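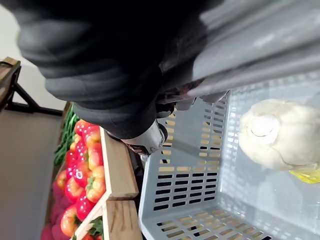
The Sleeve That Cried Wolf

The fault code was 501, and by the time I got to Praterport everyone in the building was pronouncing it the way you'd pronounce the name of a brother-in-law who keeps borrowing the truck. Five-oh-one. Five-oh-one again. Oh look who it is.

In the manual, 501 means "unexpected external contact, right arm." In plain words, the robot thinks it has bumped into something. It stops dead, holds whatever it's holding, and waits for a human to come over, look around, and press a button to say that all is well. The human at Praterport was usually Gebhard Moser. He runs the testing floor for Drovar, a small company that wants to sell stores a robot that fills grocery orders from the same produce displays the customers use, and he had pressed that button often enough to have opinions about its spring.

The job itself sounds like nothing. A basket in one hand, a free hand for picking, stepped wooden crates of vegetables, and a list. Green beans, please. One of the yellow things. You have done this while talking on the phone and worrying about your taxes. For a two-armed machine it's a long chain of small agreements between motors, and what went wrong at Praterport in June was that one of the parties had stopped being believed.

Start with the sleeve. Drovar's robot has bare metal arms, all segments and joints, and bare metal arms have gaps that close when the elbow bends. People put fingers in gaps. So for some of its work the machine wears a black fabric cover over the arm, with the gripper sticking out at the end, a little like a kid sent out in a snowsuit. The cover is a safety item. It was ordered by the people whose job is to worry, and they were right to order it.

Fabric bunches, though. Reach down into a basket to set something on the floor of it, and the cloth gathers into thick folds. Moser's team had measured the drag and decided it was too small to matter. On a straight arm, it was. On an arm bent sharply over a basket, with the folds packed up against a joint, the motor had to push a bit harder than the software expected, and the software, a package called Rirkent, knows only one reason for a motor to push harder than expected. Somebody must be in the way.

"It was being polite," Moser told me. "It kept stopping for a person who was its own shirt."

The team ran 400 baskets that month and got code 501 in 227 of them. That is a terrible number for a product and a rather good one for a research paper, and Drovar had promised its investors a product. There was a visit coming. Gisler, the grocery chain whose name gets said at Drovar in a slightly lowered voice, was sending people to watch the thing shop.

So somebody raised the threshold.

I have tried to find out who, and I've been given several accounts, all of them in the passive voice. The threshold was raised. A value was adjusted. What's certain is that the number telling Rirkent how much extra push to put up with was nudged up, then up again, until the false alarms all but went away. The robot picked and placed all afternoon without a murmur. People went home on time. Moser says he remembers being pleased, and that he should have known better, having once owned a smoke detector.
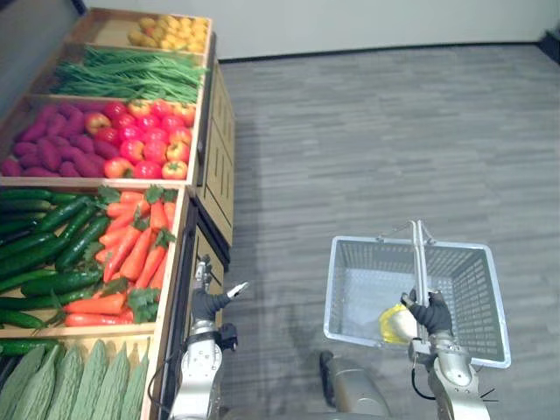 The trouble with the new setting was that it applied to the arm whether the sleeve was on or off. Drovar had been testing both ways, and with the cover removed there was no drag to put up with. All of that extra tolerance simply became permission. The right arm could now lean on the world quite a lot harder before it occurred to anyone inside the computer to ask what it was leaning on.

What it leaned on first was the stand. The robot was working its way along the display with the basket in its right hand when the base rolled forward a little farther than planned. The basket met the front of the stand. Under the old setting this would have been a 501, a sigh, and a button. Under the new one the arm kept going. The display is a solid enough piece of furniture and it didn't tip, but it shifted, and a fair amount of produce left the top crates by the shortest route.

Moser was standing on the far side of the stand, reaching in to straighten the beans.

He got a bruise on the hip and the edge of a crate across the knuckles, and he hit the emergency stop with his good hand. That worked exactly as designed, a sentence I'm glad to be able to write. The arms froze. The gripper kept its hold on the basket handles, as it's meant to when the power is cut. Carrots went on rolling for a while under their own authority.

The incident report is a decent piece of writing. It runs to 16 pages and was released to partners on 23 Dec 2022, a date on which very few people are at their desks with a strong urge to read a PDF. I asked whether that was on purpose. I was told it was when it was finished. It calls the root cause "a sleeve-related current offset compensated by global threshold modification," and if you say that slowly enough you can hear a crate falling over.

To be fair to Drovar, the fix is sensible and they didn't hide the dull parts. The software now has to be told whether the cover is on, and a tag sewn into the cuff does the telling, so no one has to remember. The drag is estimated separately for each position of the elbow. The threshold went back to where it had started and now takes two people and a written reason to move, and Moser has made himself one of the two. The sleeve was recut with less cloth at the joint. False stops still happen, mostly deep in the basket, where the folds pile up worst. He has decided he can live with them.

I asked him what he'd say to another team with a Gisler visit coming and a robot that won't stop stopping. He thought it over while the machine lined itself up with the crates behind him.

"Show them the stops," he said. "Put the robot in front of the customer and let it be annoying."

Gisler did come, a good deal later than planned. The robot threw two 501s in the first hour. The visitors asked what they meant, and Moser explained about the shirt, and one of them wanted to know if it came in the company colors - green, apparently, with a stripe. Drovar is looking into it. The stripe would have to be printed on, he says. A sewn one would add a seam right at the elbow, and he has already been through one summer of that.

When I left, the robot had stopped again with its hand over the basket, and Moser was walking across the carpet to press the button. He looked around the stand first, all the way around, before he did.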